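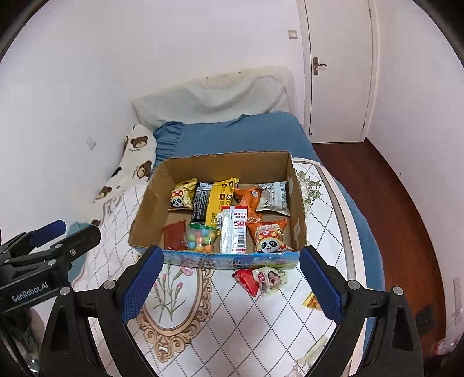 The Navcombe delegation was reported as saying that it would accept observers at the Tromgate crossing – on condition that none of them carried a Nygård passport. The Ministry of External Affairs took note of the condition and declined to comment on it.

By April, the Ministry's own register listed 3,000 displaced persons at Tromgate. The Navcombe register listed 1,447. Both documents bore the same seal, and both were tabled at Alside on Wednesday without debate. The session was adjourned after 17 minutes for want of an interpreter.

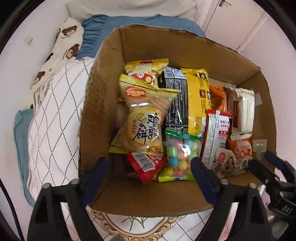

Which register would the Secretariat recognize? It would recognize the higher one for rations and the lower one for visas.

The ruling was circulated before midnight. At the crossing, the duty officer read it aloud from the steps of the customs hall, first in one language and then, with less confidence, in the other. Those at the front of the line asked to hear the second part again. He read it again. A woman near the barrier folded her papers, put them inside her coat and stayed where she was, and the line closed up behind her – as it had the night before.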